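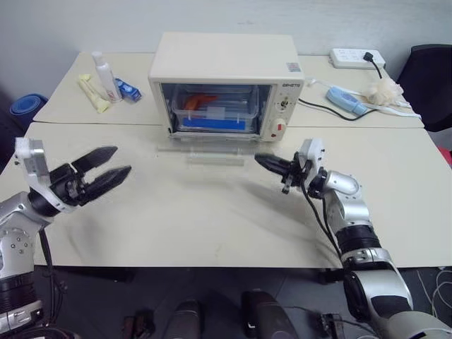 The first story she ever finished was about a goat that refused to cross a bridge. She was nine, and her grandmother kept it in a biscuit tin for years. "It had no ending," she tells me, laughing. "The goat just stood there. I still think that was a pretty brave choice!"

Her new picture book, Melau and the Long Rain, came out in September from Vovico, and I've read it to my own two at bedtime more often than I'd like to admit. Melau is a small girl in a hill town where it rains for 22 days straight, and she decides to write a letter to every house on her street. Some people write back. One sends soup.

The author asked me to leave her name out of this piece (she still teaches second grade in Juluvside and likes to keep the two lives apart), but she was happy to talk about everything else – and once she gets going on the subject of reading aloud, you just let her run.

"I read every draft to my class," she says. "They don't know it's mine. If they start picking at the carpet on page six, then page six has a problem."

The book went through 16 drafts. An early version had a talking umbrella, which her students found babyish, so out it went. The soup stayed because one boy asked what kind it was and the whole room wanted to argue about it.

I ask how she fits the writing in. Mornings, mostly, before school, with a target of 300 words. "Some days I get 40 and they're terrible. I count them anyway." The finished text is 1,526 words, long for a picture book, and she fought to keep it that way. Vovico wanted it shorter. "Kids can sit still for a long story if they're worried about somebody in it," she says.

The pictures were done by Ghanem, a little studio she found through a school poster, and they're gorgeous, all wet roofs and yellow windows. She cried when the first sketches arrived. Then she asked for more puddles.

A second Melau book is under way, this one set in summer, and the street's grumpiest neighbor gets a bigger part. Does the goat turn up? "He's in there," she says. "He's on the bridge."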